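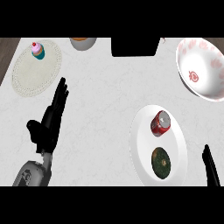 Abbildung 2: Simulierte Tischszene aus dem Paket Barkisska, Kopfperspektive. Links die fünffingrige Hand vor dem Greifvorgang, rechts der Teller mit Getränkedose und grüner Frucht.

4.2 Untersuchtes Produkt und Versuchsaufbau

Gegenstand der Untersuchung ist das kommerziell angebotene Simulationspaket Barkisska des Herstellers Hetgate. Es umfasst eine Physikumgebung, Modelle zweiarmiger Systeme mit anthropomorphen Händen sowie eine Bibliothek von 147 Haushaltsobjekten. Das Paket wird als Jahreslizenz vertrieben und richtet sich an Einrichtungen, die Greifstrategien vor dem Einsatz auf realer Hardware prüfen wollen. Die vorliegende Bewertung erfolgte am Standort Stallembridge auf Grundlage der im August ausgelieferten Fassung.

Für die Versuche wurde die Szenenfamilie »Gedeckter Tisch« herangezogen. Sie kombiniert Geschirr, Lebensmittel und Verpackungen auf einer hellen, marmorierten Platte (Abb. 2). Die Objekte stellen unterschiedliche Anforderungen: Die liegende Dose verlangt eine Ausrichtung der Hand an der Zylinderachse, während das kleine Gebäckstück auf dem runden Platzdeckchen nur einen eng begrenzten Kontaktbereich bietet. Hinzu kommen Gegenstände, die am Bildrand nur teilweise erfasst werden. Solche Teilansichten wurden in der Auswertung beibehalten und gesondert gekennzeichnet.

Insgesamt wurden 300 Episoden ausgeführt, gleichmäßig verteilt auf zwei Steuerungsvarianten. Variante A verwendet den mitgelieferten Bewegungsplaner, Variante B die offene Schnittstelle Chauvin, über die eigene Regler eingebunden werden können. Anfangslage und Orientierung der Objekte wurden je Episode zufällig bestimmt; die Startposition der Arme blieb unverändert.

Die Einrichtung des Pakets gelang anhand der Dokumentation ohne Rückfragen beim Anbieter. Positiv ist die Darstellung der Oberflächen zu bewerten, insbesondere der Schattenwurf unter liegenden Objekten. Einschränkungen zeigten sich bei der Kontaktmodellierung – dünne, flach aufliegende Körper wurden bei seitlicher Berührung wiederholt um ihre Hochachse gedreht, ohne dass eine entsprechende Kraft im Protokoll erschien. Der Anbieter führt dieses Verhalten auf die voreingestellte Schrittweite des Lösers zurück. Eine Verkleinerung der Schrittweite behob den Fehler, verlängerte jedoch die Rechenzeit je Episode deutlich. Die in Abschnitt 5 berichteten Ergebnisse beziehen sich durchgehend auf die angepasste Einstellung.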